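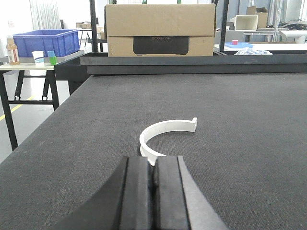 Protokoll Projektbesprechung Datenerfassung Greifen, Projekt Nodby
Monat: November
Beginn: 9:30 Uhr, Ende: 10:45 Uhr
Leitung: Muireann Madigan
Teilnehmende: Gruppe Erfassung, Gruppe Training, Vertretung Penry (per Video)
Protokoll: Gruppe Erfassung

TOP 1 Protokoll der letzten Sitzung
Ohne Änderungen angenommen. Offen bleibt die Dokumentation der Hand-Auge-Kalibrierung (siehe TOP 5).

TOP 2 Stand der Aufzeichnungen
Im Datensatz liegen 2232 Episoden vor. Davon sind 359 noch nicht gesichtet. 143 Episoden wurden bei der Durchsicht verworfen, überwiegend wegen Zeitversatz zwischen Gelenkdaten und Handgelenkkamera. Verworfene Episoden werden nicht gelöscht, sondern mit Fehlercode abgelegt.

TOP 3 Teil C, weißer Kunststoffbogen
Das Teil wird einzeln auf der dunkelgrauen Filzauflage vorgelegt. Bisher 105 Episoden. Die Gruppe Training weist darauf hin, dass die Öffnung in den meisten davon nach rechts zeigt und das Modell die Orientierung vermutlich mitlernt. Diskutiert wurde, ob eine nachträgliche Bilddrehung genügt. Ergebnis: nein, da Greiferstellung und Schattenwurf dann nicht zum Bild passen.
Beschluss: Die Startlage wird künftig ausgelost, in Schritten von 45 Grad. Griffe an der Lasche und am Bogen erhalten getrennte Labels.
Ferner: In der Annäherung verdecken die Finger einen Teil des Bogens. Diese Episoden bleiben im Datensatz, sofern das Teil zu Beginn der Aufzeichnung vollständig sichtbar ist.

TOP 4 Hintergrund
Penry fragt an, ob der Bereich hinter dem Tisch abgehängt werden soll. Die Gruppe Training spricht sich dagegen aus - Kartons, Becher und Regale im Bild sind für die Robustheit erwünscht. Kein Umbau. Gegenstände im Hintergrund dürfen zwischen zwei Serien umgestellt werden, innerhalb einer Serie nicht.

TOP 5 Werkzeuge
Peseo (Annotation) läuft in der neuen Version stabil. Der Export nach Clerel bricht bei Episoden ohne Endmarke weiterhin ab. Bis zur Korrektur wird die Endmarke von Hand gesetzt. Die Kalibrierung wird vor jeder Serie geprüft und im Serienkopf vermerkt.

Aufgaben
Losliste für Startlagen erstellen: Madigan
Ungesichtete Episoden durchsehen: Gruppe Erfassung
Labelschema Lasche/Bogen in Peseo anlegen: Gruppe Training
Fehlerbericht Export: Penry
Dokumentation Kalibrierung: Gruppe Erfassung, bis zur nächsten Sitzung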